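About Us | Safety & Reliability

Who we are

Nustuvach is a small company in Cleddale that tests robot arms for kitchens, canteens and care homes. Manufacturers and buyers send us their control software before it goes near a real counter, and we try to find out where it fails. We have 8 people on staff and one workshop, on the ground floor of the old Hinds building.

The company was started by Orestis Zacharopoulos and Loukia Manolakis, who had worked together on packing lines. Sofia Tsoukalas joined them as test lead the following June. Mohit Nigam runs simulation, and Paraskevi Balaskas handles reports and client contact.

The Wonwood fault

Most people who call us have heard about Wonwood, so we keep an account of it on this page.

Wonwood was our first large contract. The client had an arm that cleared and reset cups on a serving counter. We ran it in our workshop for 5 weeks and passed it. In its first month on site the arm closed on a mug that had rolled onto its side, read the grip as good, and lifted. The mug slipped out at shoulder height and broke. A kitchen worker standing next to the counter was cut on the hand by a piece of it and needed 3 stitches.

The arm should have stopped as soon as the load changed. It didn't stop, and it went on to finish the move with nothing in its fingers. It then went back for the next mug. A supervisor hit the emergency stop.

We found two causes. The first was in the client's software: the check for a held object looked only at how far the fingers had closed, and it looked once. A thin wall pinched near the rim gave the same reading as a firm hold. The second cause was ours. Nearly all of our test runs began with the cups standing upright. We had a handful of runs with cups on their sides, all of them in the same position, and the arm did well on those. We wrote "tipped objects: pass" in the report. That line was wrong and we withdrew it.

The client paid for the worker's treatment and lost time. We returned our fee and repeated the tests at our own cost.

What we changed

Every job now starts in simulation, and most of the simulated runs start badly on purpose. Cups lie at odd angles, other objects sit close behind them, and the stone or painted surface underneath changes from run to run. A grasp with one finger inside a cup and the other outside is treated as its own case and scored separately. 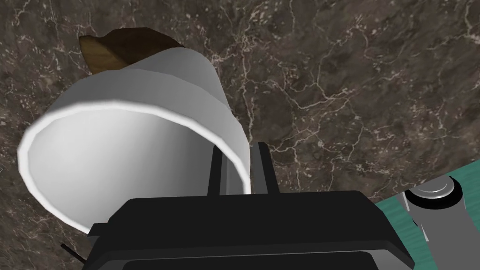 An arm has to get through 300 of these starts before we bring it into the workshop. Any run where the arm reports a hold it doesn't have is logged as a safety failure, even if nothing falls. Three of those and the software goes back to the client with the logs attached. We don't average them out against the good runs.

Simulation has limits. Our model of how a rim slides between two fingers is only fair, and Mohit says so in every report. For that reason the workshop stage is still there, and it's longer than it used to be. Nobody stands within reach of an arm during a lift, including us.

Reports also look different. Each one has a page headed "Not tested," and Paraskevi will not send a report out if that page is blank.

Working with us

We take on a few projects at a time. If you have an arm that has already failed on site, send us the logs as they are and don't reset the controller first. Loukia reads all new inquiries.

Page last reviewed 16th August

Related
Reading a "Not tested" page
Finger position is not a grip check
Emergency stops: where to put the button
Jobs at Nustuvach

5 comments | 8 shares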